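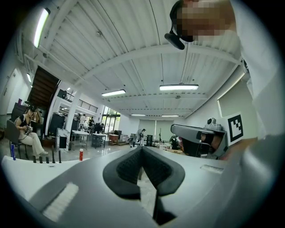
About Mulmont

Mulmont is a small distillery in the town of Sillmont. We make two bottles, a bay leaf liqueur called Louro and a bitter called Seken, and we sell most of what we make by mail to people who signed up for it on purpose. The rest goes to bars within driving distance and to whoever walks in during tasting hours.

If you came here looking for the Mulmont that does commercial roofing, they are lovely people and their number is very close to ours. They have taken several orders for us over the years. We have never sold a roof.

How we got started

The company began as a plan to make whiskey. Every distillery begins as a plan to make whiskey. You rent a building, you buy a still, you fill some barrels, and then you discover that the bank would like its first payment well before the barrels are ready to discuss it. Most people in that position make gin. There were already three gins being made in our county and one of them was good, so we looked at what else we could sell young.

What we had was a bay laurel. It grew along the south wall of the building, it had been there longer than the wall, and it dropped leaves into the gutter at a rate we took personally. One of us had a grandmother who steeped bay leaves in neutral spirit with lemon peel and sugar and gave it to visitors after lunch, mostly the ones she wanted to leave. We made a batch from memory. It was terrible. We made it again with less sugar and fresher leaves and sold out of it at the Sillmont spring fair, where to be fair to everyone it was raining and ours was the booth with the roof.

That was Louro. The whiskey is still in the back. We taste it every year and put it back to think about what it has done.

What we make

Louro is green-gold, 60 proof, and tastes like the inside of a spice cabinet that somebody keeps very clean. We pick the bay by hand and use it the same day, which limits how much we can make and is the answer to the question we get most often in December. It's good cold and by itself. It's very good with tonic. A bartender we respect puts it in a martini in place of vermouth and we have asked him to stop telling people it was our idea.

Seken came second. The name is what happened when the word "second" was written on a piece of tape in a hurry and stuck to a tank, and then read out loud for the better part of a year by people who assumed it was a plant. By the time we got around to naming the thing properly, everyone was already calling it that, including the label printer. It's a dark bitter made with gentian, orange peel, roasted chicory and a few other items we would list if our competitors weren't also on the internet. People either finish the glass or slide it across the table to the person they came with. Both are fine. We charge the same.

There is no third bottle. There have been attempts. A celery liqueur got as far as a label, and a coffee one turned out to be a thing that every other distillery in America had thought of that same winter. We keep a shelf of failures in the tasting room, and if you ask nicely you can try one. The celery is in better shape than it was.

The membership

Most of our bottles go out through the Mulmont shelf, our mail-order membership. Members get a bottle of each twice a year, plus first pick of anything odd. We have 213 members right now, and when we say we can't take more until the bay hedge fills out, we mean it in the most literal way. We planted new laurel behind the parking lot. It is growing at the speed of laurel.

Longtime customers will remember that we once sold lifetime memberships. For anyone who missed it, the offer was one payment, one case a year, for as long as you lived. We thought this was a clever way to pay for a bottling line. We sold 128 of them in one April, bought the bottling line, and had a very nice month.

Here is what we learned. People who buy a lifetime of liqueur up front tend to be in excellent health. They hike. They send us photos of themselves on top of things. Several have written to ask whether the membership can be left to a child, and our lawyer, after reading our own terms out loud to us, said that the way we wrote it, sort of, yes, once. We have since hired a different person to write our terms. The lifetime members still get their case every year and will go on getting it, because we said so and took the money. We no longer offer the plan. Please stop asking. We know it was a good deal.

How the place runs

Mulmont is owned by the people who work in it. There are no outside investors, though a few have visited. One of them suggested we build the brand around a founder with a beard and a story, and another thought the bottles should be taller. We kept the bottles the height they are because that is the height of the boxes.

Everyone here does more than one job. Whoever answers the phone in the morning may be peeling oranges in the afternoon, and during orange season everyone is peeling oranges, so if you call in orange season, let it ring a while. Decisions get made over lunch on Mondays or whenever it's somebody's turn to cook, and the bigger ones get made over a second lunch. It isn't fast. It did keep us out of hard seltzer.

We buy our neutral spirit from a grain distiller two counties over, who does it better than we could and has a train siding. The lemons and oranges come by truck and we are on first-name terms with the truck. Gentian is imported. The chicory we roast ourselves, in the morning, with the doors open, and we would like to thank the neighbors again for the meeting they held about that and for how short they kept it.

Spent peel and leaves go to a farm up the road for compost. We tried giving them to the pigs first. The pigs had opinions about gentian.

Things we don't do

We don't do private label. If you'd like your own name on a bottle of Louro, you can buy a bottle of Louro and a marker.

We don't run flash sales, or countdown clocks, or emails that say you forgot something in your cart. You know what's in your cart.

We don't make health claims. Bitters have been sold as medicine for a very long time by people with nice handwriting, and a customer or two has written in to tell us what Seken did for their digestion in more detail than we'd have chosen. We're happy for them. It's a drink. It has alcohol in it, so treat it that way, and don't drink it if you shouldn't.

We don't ship to every state. The list of places we can ship to is set by a pile of laws that date from the end of Prohibition and seem to have been written by people still upset about it. The checkout page knows which states are allowed. If it says no, it means no, and typing your address in again with different capital letters won't change it. We can see that you tried.

Visiting

The tasting room is at the front of the building, through the blue door. The gray door is the neighbor's and he is tired. Tastings are free for members and cheap for everyone else, and the price comes off any bottle you take home. You need to be 21 and you need to be able to prove it, even if the answer is obvious and you find the question flattering.

Tours happen when there's someone around to give one. They are short - the building is short - and they end at the barrels, where we stand quietly for a minute. Wear shoes you don't mind getting sticky. Dogs are welcome in the yard. Parking is on the street side only, please, as the lot behind us now has the laurel along it and we are protective of it.

If you're coming from out of town, call ahead. Sillmont has one good sandwich place and one motel, and we can tell you whether either is open.

Working with us

Bars and shops can order through the trade page. The minimum is one case, delivery is free within 60 miles, and the person who brings it will probably want to see what you're doing with it. They mean well. If you have Seken in a drink on your menu, send us the recipe and we may put it on the site with your name spelled right.

We hire now and then, usually before orange season. No experience needed. Good knees help.

Getting in touch

Email is best. We read all of it and answer most of it, in the order it came in, except for complaints about broken bottles, which we answer first and with a new bottle. Letters are also welcome and tend to get pinned up next to the failures shelf.

Page last updated 11/04/2022, mainly to take down the celery.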